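Bottles on their side: how Nillard lays out its packing tables

Teemu Salminen has spent 12 years planning how small goods get from a shelf into a carton. He runs packing methods at Nillard, where the work is mostly bottled liquids in short runs: drinks, syrups, cleaning concentrates. In May he agreed to talk about the table itself, a subject he says gets less attention than it should.

The standard station has a green top. Salminen chose the color after trying white and gray ones. "White gives you glare off the labels, and with gray people lost small parts on it," he says. "Green was the one where an orange or yellow bottle had a clean edge at any time of day. We tested it at 6 in the morning and again in the evening with the overheads on."

Bottles are handled lying down for much of the process. He is aware that this looks odd to visitors. A standing bottle takes up less of the table, but it can be knocked over, and one that falls usually takes its neighbor with it. A bottle on its side has already fallen. The cost is that it can roll, so the row is built on a board, with the bottles touching and all the caps facing one way.

"The direction of the caps is the first thing I check," Salminen says. "If the caps agree, the labels tend to agree too, and then the carton looks right when the customer opens it. If one is reversed, the neck leaves a gap and the whole row gets loose."

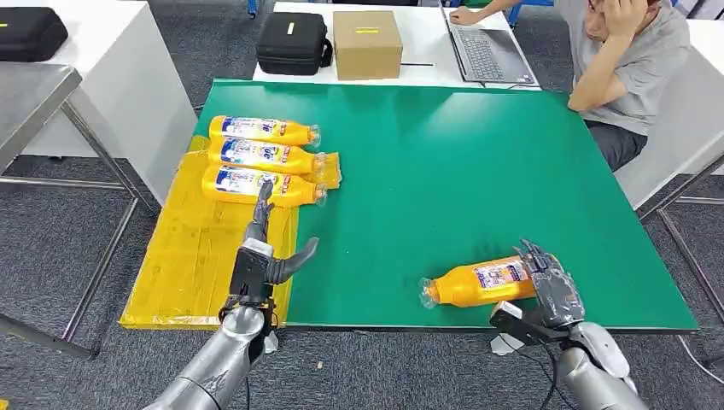 Three bottles in a row on the yellow-wrapped board, with a fourth still on the green tabletop.

The board is wrapped in yellow. Nillard buys the wrapping from Turunen in rolls and replaces it when it starts to tear. Salminen prefers it to bare board for its grip. He tried a molded tray from another supplier, with a separate groove for each bottle, and gave it up after 3 weeks. The grooves suited one bottle and no other. "We had a tray for each size and no room for the trays," he says.

Placement on the table is kept simple. Loose bottles wait on the open part of the top, and the row goes on the board at the left. Cartons and cases stay off the working surface, on a second table behind it. He would like that second table to be deeper, but the aisle does not allow it.

Asked what goes wrong most often, he names the last bottle. The first ones go down against nothing and can be nudged into line. The last has to come in parallel to the others, and if it arrives at an angle it pushes the row out. His instruction is to set it down a little short, then slide it. He wrote this into the station sheet, which runs to 200 words and is taped up at each table.

"Slide it from the base, never from the cap," he says. "Caps turn. You get a quarter turn on a cap and it's a leak in the truck."

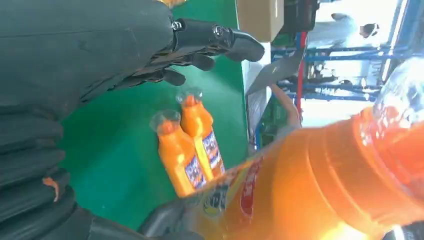
Packing Methods Department, Nillard

Transparent caps have their own problem. Under strong light they throw highlights, and it is hard to judge by eye whether one is seated. Nillard checks them by touch before the bottle reaches the green table. Salminen does not want that check moved to the packing station, where he says it would be skipped on busy days.

Label position is treated less strictly. The rule is that the front of the label should face up or within a hand's turn of up. An earlier version of the sheet asked for exact alignment. Packers spent too long on it, and the bottles shifted anyway when the carton was lifted.

The present layout came out of a joint project with Prodlow, a carton maker, which wanted to know how much side play a row could have before the dividers wore through. The project compared 56 cartons packed from boards with the same number packed by hand from a bin. Salminen will not give the full results, as Prodlow has not released them. He says the board cartons had less label scuffing, and that the difference in divider wear was too small to act on.

A second sheet is being drafted for another layout, an open surface with no board, which is quicker to clear but lets the bottles wander. Salminen has not decided whether it will be used for more than small orders. The remaining question is the surface finish. The current top is smooth enough that a full bottle moves when the table is bumped, and he has asked Fundomow for samples with more texture, in the same green.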